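Fundale wants you to pay for your old cartridges twice

Fundale, the retro game storefront from Olton, opened its subscription tier in January, and I've had enough mail about it that it gets a slot here. For a monthly fee you get 448 games from the 8-bit and 16-bit years, playable on a TV or a laptop. The press sheet calls this a preservation effort. I have my doubts.

I went through the list with Awuor Rashidi, who has been collecting import carts since high school and is harder to please than I am. A lot of it is padding. The same puzzle game shows up in 5 regional versions, each counted as its own title. Sports games with the player names stripped out make up another big chunk. The Kinyua shooters, which the trailer leans on pretty hard, come down to 2 entries, and one of those runs at the slower European speed with no way to change it.

Mohammed-Awal Ametepe wrote in to say the emulation is the best he's tried. Maybe so. He also says he has a wired pad and a very good screen. On my set the jumps felt late, and the "low delay" switch in the menu made no difference I could feel.

Then there's the save file business. Stop paying and your saves are wiped after a month. A Gorska clone console costs more up front, but it reads the carts you already own and the saves stay on them. 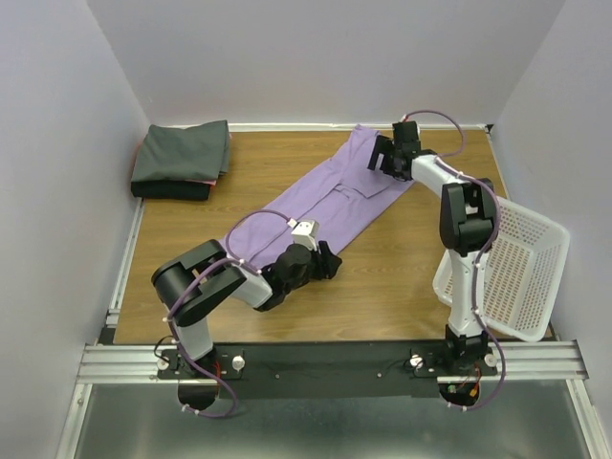

Fundale says nearly 4,000 people joined in the first week. I'd like to hear how many are left once the free trial runs out.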